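The Ferry Key

She had the key in her left shoe. Stupid place for it but there were no pockets in the dress and the bag was already on the boat, under the seat with everyone else's bags, and she could see it from the dock. Green strap. Hers.

"Ticket," the man said.

"I had one."

"Everybody had one."

March, ten to six in the morning, wind coming straight off the lake. Zimar behind her, what was left of the lights. She'd run from the bakery, all of Felow Street downhill, key biting the arch of her foot at every step.

"It's in my bag," she said. "My bag's on there. That one."

He didn't look. He had a clipboard and a nose that ran. Names on the clipboard, 37 of them, she knew because her uncle had said thirty-seven, no more, they count. Her uncle who was supposed to be here. Who had said a quarter to, be there a quarter to, I'll have the tickets in my hat like always.

No uncle. No hat.

"Name."

She gave her sister's. It came out before she'd thought about it. Her sister was on the list, her sister had been on every list since she was nine years old, good teeth, good grades. Her sister was also at home asleep with the door locked from the outside, and the key to that door was in the shoe.

He ran his pen down. Slow. Turned the page.

"You're younger than it says here."

"I look younger."

"You look like you've been running."

"I was late."

He sniffed. Wrote something. She stood on the foot with the key in it so she wouldn't shake.

The boat was called the Jokar and it had been white once. Old women along the rail with baskets, a boy asleep on a coil of rope. Somebody's hen. It went accross twice a month and came back with flour and sometimes letters. People who went did not come back with the flour.

That was what her mother said anyway. Her mother said a lot of things, washing up, with her back turned. Said the other side was all hills and people who'd sell you your own coat. But she kept a postcard from there, behind the clock. A street with trees. One word on the back. Soon.

"Go on then," the man said.

She didn't move.

"Go on, miss, before I wake up properly."

Two planks up to the deck. She got as far as the first one. Through the sole she could feel the water knocking under the wood, and she thought of her sister waking up. Trying the handle. Trying it again, politely, the way she did everything. Then going to the window and seeing the boat.

How long would she knock before she shouted? She'd never heard her shout. Not once, not even when the dog died.

The engine caught. Smoke, then a noise like a drawer of spoons.

"Wait," she said.

"No," said the man.

She sat down on the plank, right there, and pulled at the shoe. The laces were wet and the knot had gone small and hard. She used her teeth. An old woman at the rail leaned over to watch, chewing something.

"What's she doing?"

"Taking her shoe off."

"What for?"

The key fell out and bounced once and she slapped her hand down flat on it, an inch from the edge.
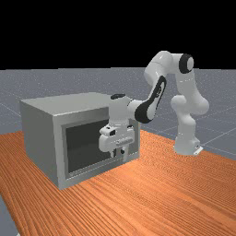

by Emese Bodnár

She held it up to him. Brass, with a bit of red wool through the hole.

"Number 172, Riihimäki Road," she said. "Top floor. You have to lift the door a little when you turn it."

"I'm not a postman."

"She's the one on your list. It's her place. I'm not, I'm the other one."

He looked at the key, then at the foot, which was bleeding slightly through the stocking. He looked up the hill.

"That's seventeen minutes," he said. "There and back."

"I can do it in less."

"With one shoe?"

She was allready off the plank. Behind her he was yelling something at the wheelhouse, and the engine dropped, coughed, kept going low. She didn't turn around to see what that meant. Up past the nets, up past the pump, the shoe in one hand and the key in the other, and the bakery just putting its shutters up.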